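Arorus canteen gets ready for a helper at the coffee counter

GRULLUM — Anyone who has stood in the coffee line at the Arorus plant just before the early shift knows how slow it can get, and how cheerful the canteen crew manages to stay through it all. Starting in January, the crew will have some company. The company is preparing to put a two-armed robot behind the coffee counter, and for now the whole thing is being worked out in computer simulation, with a virtual counter, a virtual machine and a good many virtual cups.

The work is being done with Illell, a small automation firm across the river, which has been running the coffee job on screen since the summer. The team says it has gone through 2,000 practice rounds so far, changing where the cups stand and how the machine is turned from one round to the next (people do move things, after all, and a helper that gets lost when the sugar has been shifted is not much of a helper).

The plant has 341 people on its payroll and 12 of them work in the canteen. Arorus has promised in writing that all 12 will keep their jobs and their hours. What changes is how the morning is shared out. Two of the crew have always been tied to the coffee counter from opening until the first break, and they will move over to the hot food side, which has been asking for more hands for as long as most folks can remember. They will also be trained to look after the robot, stop it when it needs stopping, and clean up around it — and that training counts as paid time, a point the staff pushed for and were glad to win.

Not everyone is sold, and the canteen manager was quick to say so. Some of the crew worry about losing the few words they trade with each person in line, and others would simply like to know who gets called when the thing stands still at five in the morning. A second meeting is set for Friday, after the late lunch, and workers from the Akinola warehouse next door, who eat there too, are welcome to come along and speak up. 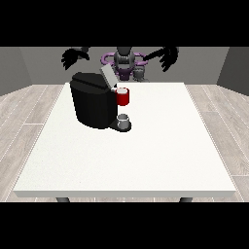

I worked that counter for years and my wrists would have loved the help, but please keep a real person close by, as half of us come in for the hello as much as the coffee! — Reader comment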